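4.2 Print size and background color

Participants read each seed packet label aloud at a kitchen table under normal room light. Of the 39 adults who took part, 19 used reading glasses at home, and they were asked to wear them during the session. The Plandier labels used dark type on a plain white ground. The Bronton labels used the same type on a pale tint, and the Nouri labels placed it over a printed photograph. Sowing depth was the item most often misread on all three, followed by row spacing. Zaki found the same order in an earlier survey of garden center customers in Brenmont.

The tinted labels caused few problems when the packet was held still. Errors rose when participants read while turning the packet or reaching for another one, and short words suffered less than numerals. Pale grounds keep the contrast high, but contrast alone does not protect small type from blur. In Figure 2 the grain of the light wooden tabletop is easy to see, while the small pale green-and-white item with dark lettering is partly blurred. We therefore scored reading at rest and reading in motion separately, and the two scores are not combined in the tables that follow.

Figure 2. Dark lettering on a pale ground, partly blurred.
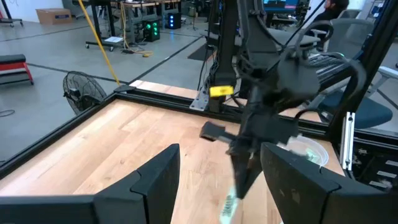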